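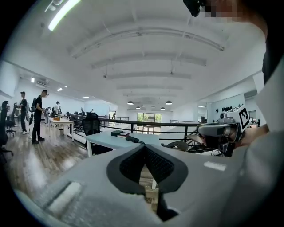 Headset FAQ – borrowing, wearing, cleaning, putting back

Varurari shared office, upper floor
Last updated 9 June 2020

Please read before you email. Most of what we get asked is on this page. Typed up fast between bookings so forgive the spelling.

Who can borrow a headset?

Anyone with a desk at Varurari. Day pass people too, but you need a member to sign with you. Guests can try one on while you're there, they can't take one out.

Do I have to book?

Yes. Sheet by the stairs or the booking page, either one. Two hours at a time. If there's no name after yours you can keep going, just write it down.

How much is it?

Free for members. Day pass is $5 a session. Deposit is $200 for everyone if the headset leaves the building, and you get it back when the headset comes home with all its parts.

What counts as "all its parts"?

Headset, strap, face cushion, charging cable, case. The cushion is the one that goes missing. It comes off for cleaning and then people leave it by the sink.

How do I put it on?

Loosen the strap first. All the way. Cushion to your face, then bring the strap over the back of your head, then tighten. Don't pull it down over your head like a ski mask – that's how the cushion gets yanked out of place.

The notch goes over your nose. Sounds obvious. We've had it upside down more than once.

It's blurry.

Move the whole headset up or down a tiny bit on your face. Then left and right. If it's still blurry, wipe the lenses with the dry cloth from the case. Still blurry after that, it may be the lens spacing, ask at the desk and we'll show you.

Light is coming in around my nose.

A little is normal. A lot means the cushion isn't pushed in all the way. Take it off, press around the whole edge with your thumbs, try again.

Can I wear my glasses?

Usually. Small frames fine. Wide frames, ask for the spacer. Put the headset on from the front, glasses already on your face, and take it off the same way. Do not let your glasses touch the lenses, they scratch and we can't fix scratches.

How do I clean the foam?

One wipe, the unscented kind, from the Clavden tub. Dab, don't scrub. Foam tears if you scrub it, and little black crumbs get in your eyes. Then leave it out to air for 15 minutes before the next person. Never soak it. Never put it under the faucet. Never the hair dryer (yes, someone).

And the lenses?

Dry cloth only. No wipes, no spray, no shirt sleeve. Small circles from the middle out.

The outside?

Same wipes as the foam are ok on the hard shell. Stay away from the openings. Pale plastic shows everything, so if you had coffee or a marker on your hands, check it before you put it back.

Can I wear makeup?

We'd like it if you didn't, or use a paper face cover. Box of them in the drawer under the booking sheet. Foundation does not come out of foam. We've tried.

Where do I put it down?

On a table, lenses down, on the cloth. Not on a chair. Not on the floor. Not on the railing, please, it's a long way down for a headset.

Why do I have to keep the lenses away from the sun?

Sunlight through the lenses burns the screen inside. Takes a minute or less on a bright day and the mark stays forever. So don't leave it face up near the glass doors, even for a phone call. We lost one last October like this. $115 to repair and it was away for weeks.

Can I use it standing up?

Yes, upstairs, in the taped area only. Push the chairs back first and tell whoever is sitting nearby. Someone should stand with you if you're going to walk around. Stay two big steps from the railing. If your game or program has you running or swinging your arms, sit down or pick another one.

It made me feel sick.

Take it off. Sit down, look at something far away, drink some water. Don't push through it, it gets worse. Next time do five minutes and stop before you feel bad. Don't drive right after if you're still woozy.

Can kids use it?

Not the ones here. The strap doesn't go small enough and the insurance says no anyway.

It won't turn on.

Charge it for half an hour, then hold the power button for ten full seconds. Count them. If nothing, put it in the case with a note saying what happend and leave it at the desk. Please don't open it up.

The strap pad came loose.

It presses back on. If it won't stay, bring it to us, we have some spares. No glue.

Can I install my own stuff?

Yes, but sign out of your accounts when you finish. Every single time. We can see your wish list otherwise.

I'm in the Brirnodo group and we need several at once.

Email a week ahead. Group bookings go through Hok-lam Au, not the sheet.

I'm with Yeh on the lower level, can I come up and use one?

Yes, same rules as members. Sign in at the top of the stairs.

What if I break it?

Tell us the same day. Accidents are ok, first one is on the house if it's small. Putting it back in the case and saying nothing is not ok and you'll lose your deposit.

I left my glasses / ring / phone in the case.

Lost and found box, front desk. We hold things until the end of the month.

Something else?

Ask at the desk before 4, or leave a note in the sign-out book and we'll answer there.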